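Bring back the corner shop that knows your order

I moved to Clirley when I was 28, and for the first few months I did what everyone does and drove to the big supermarket on the ring road. Then my car failed its MOT and I had to start using the shop at the end of Mandier Street. I've had the car back for ages now and I still go there!

I know the arguments. It's dearer (my usual bag of bits comes to £16 and I'm sure I could shave a couple of quid off that elsewhere), the bread runs out by lunchtime, and if you want fancy vinegar you can forget it. But Daranee Chantharasri, who runs the place, puts a paper aside for my neighbour Chiến Khúc every morning, and the day he didn't come in for it she rang me. He'd slipped in the bath. A self-checkout doesn't ring anybody.

I also think we buy better when there's less to look at. Six bottles of Coke on a rack is plenty of Coke for me. I don't need an aisle of it, in every size and flavour, with a two-for-one sign making me feel daft for only wanting the one.

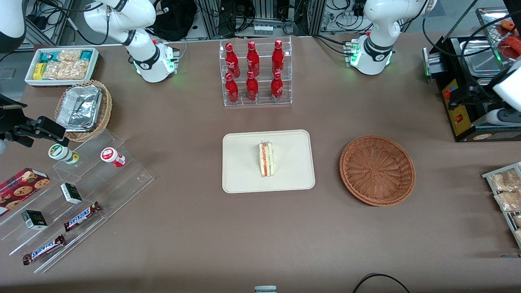

What the council could do

Parking, for a start. There are 2 spaces outside the shops on Mandier Street and both are permit only until 6pm, so anyone passing through just keeps going. Let people stop for half an hour. And do something about the rates, please, before we lose the chemist as well. The 51 bus used to stop right outside and I'd have that back too, while I'm asking.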